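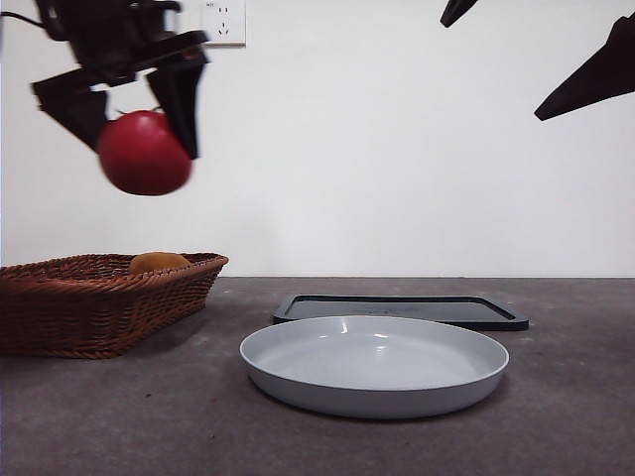
Fruit rouge et corbeille tressée.

Corbeilles à fruits Bundine : questions fréquentes
Mise à jour : 2020-07-15

Vous trouvez sur cette page les réponses aux questions que nous recevons le plus souvent à propos des corbeilles et des fruits que l'on y range. Notre atelier se trouve à Soltthorpe et nous écrivons nous-mêmes nos pages en français. Si une phrase n'est pas claire, écrivez-nous et nous la corrigerons avec plaisir.

CHOISIR SA CORBEILLE

Quelle est la différence entre la Miler et la Tam ?
La Miler est large et basse. Elle a un diamètre de 40 cm et pèse 521 grammes. La Tam est plus petite et plus haute, avec un bord qui rentre légèrement vers l'intérieur. Pour une table où l'on mange tous les jours, beaucoup de clients préfèrent la Tam, qui prend moins de place. Les deux modèles sont tressés en osier, avec le même fond croisé.

Je vis seul. Est-ce que la Miler est trop grande pour moi ?
Cela dépend de votre façon de faire les courses. Si vous achetez des fruits deux ou trois fois par semaine, la Tam suffit. Si vous allez au marché le samedi et que vous rapportez tout pour la semaine, prenez la Miler, même pour une seule personne. Une corbeille trop petite oblige à empiler, et les fruits du dessous s'abîment sans qu'on le voie.

Avez-vous un modèle avec une anse ?
Pas en ce moment. Nous avons fabriqué une Tam avec anse jusqu'au mois d'avril, mais l'anse gênait pour prendre les fruits et nous avons arrêté. Nous cherchons une autre forme.

La couleur va-t-elle changer ?
Oui, un peu. L'osier devient plus foncé avec les années, surtout du côté de la fenêtre. Vous pouvez tourner la corbeille de temps en temps si vous souhaitez une couleur régulière.

RANGER LES FRUITS

Est-ce que je peux laisser les pommes sur la table ?
Oui, pendant plusieurs jours, si la pièce n'est pas trop chaude. Pour une conservation longue, le bac du réfrigérateur ou une cave fraîche est meilleur. Nous conseillons de garder dans la corbeille seulement ce que vous pensez manger dans la semaine et de la remplir au fur et à mesure.

Et les tomates ?
Les tomates mûrissent bien dans une corbeille, posées sur une seule couche. Nous les mettons avec le pédoncule vers le bas quand il a été retiré, car c'est par là qu'elles sèchent et qu'elles s'abîment le plus vite. Une tomate très mûre peut attendre au réfrigérateur un jour ou deux. Sortez-la un moment avant le repas, elle aura plus de goût.

Faut-il séparer les pommes des autres fruits ?
De préférence, oui. Les pommes dégagent de l'éthylène, un gaz qui fait mûrir les fruits voisins. C'est utile pour un avocat trop dur ou des bananes encore vertes, mais pas pour des poires déjà prêtes. Les personnes qui ont les deux corbeilles mettent souvent les pommes dans la Tam et tout le reste dans la Miler.

Dois-je laver les fruits avant de les mettre dans la corbeille ?
Non. Lavez-les au moment de les manger. L'humidité reste entre les fruits, et aussi dans le tressage. Si vous avez déjà tout lavé, essuyez chaque fruit avec un torchon avant de le ranger.

Comment éviter les marques sur les fruits ?
Posez-les, ne les laissez pas tomber. Cela paraît évident, mais un fruit lâché de quelques centimètres seulement peut avoir une tache brune deux jours plus tard. Mettez d'abord les fruits durs, puis les fruits tendres au-dessus. Un petit linge plié au fond protège bien les pêches et les prunes. Regardez aussi que la queue d'une pomme ne touche pas la peau de sa voisine.

J'ai des moucherons autour de la corbeille. Que faire ?
Videz-la entièrement et cherchez le fruit abîmé. Il y en a presque toujours un, souvent au fond. Jetez-le, brossez la corbeille et laissez-la vide jusqu'au lendemain. Pendant ce temps, les autres fruits peuvent rester au réfrigérateur, sauf les bananes.

PLACER LA CORBEILLE

Quel est le meilleur endroit dans la cuisine ?
Un endroit clair mais sans soleil direct, loin du four et du radiateur. Une table contre un mur convient très bien. Laissez un petit espace entre le mur et le bord de la corbeille, pour que l'air passe et pour pouvoir essuyer derrière.

Il y a une prise au-dessus de ma table. Est-ce un problème ?
La corbeille peut rester là, si la prise reste accessible. Évitez seulement de brancher juste à côté un appareil qui chauffe, comme une bouilloire ou un grille-pain. La vapeur n'est bonne ni pour l'osier ni pour les fruits. Pensez aussi au câble, qui ne doit pas traverser la corbeille.

Est-ce que le fond peut rayer la table ?
Sur une table vernie, nous conseillons un set ou un rond de feutre. Les brins sont coupés et poncés sous le fond, mais un grain de sable pris dans le tressage peut laisser une trace quand on fait glisser la corbeille. Il vaut mieux la soulever avec les deux mains.

ENTRETIEN

Comment nettoyer une corbeille tressée ?
Une brosse douce et sèche pour les miettes et la poussière, une fois par mois environ. Pour une tache de jus, prenez un chiffon à peine humide avec une goutte de savon, puis un deuxième chiffon avec de l'eau claire. Laissez sécher la corbeille à l'envers, à l'air libre. Jamais de lave-vaisselle, et pas de sèche-cheveux non plus.

Un brin s'est cassé. Puis-je le réparer ?
Si c'est un brin du côté, coupez le bout qui dépasse avec un petit ciseau et glissez-le sous le brin voisin. Si c'est un brin du bord ou du fond, envoyez-nous une photo. Nous réparons les Miler et les Tam à l'atelier. Vous payez seulement le transport pendant les 2 premières années.

La corbeille est arrivée avec une odeur. Est-ce normal ?
L'osier neuf sent un peu le foin ou l'écorce. Laissez la corbeille près d'une fenêtre ouverte pendant quelques jours avant de la remplir. Une odeur de moisi, par contre, n'est pas normale. Dans ce cas, contactez-nous et nous ferons l'échange.

Je ne trouve pas la réponse à ma question.
Utilisez le formulaire de contact en bas du site, en français ou en anglais. Indiquez le modèle et, si possible, le numéro inscrit sur l'étiquette en tissu sous le fond. Nous répondons du lundi au vendredi.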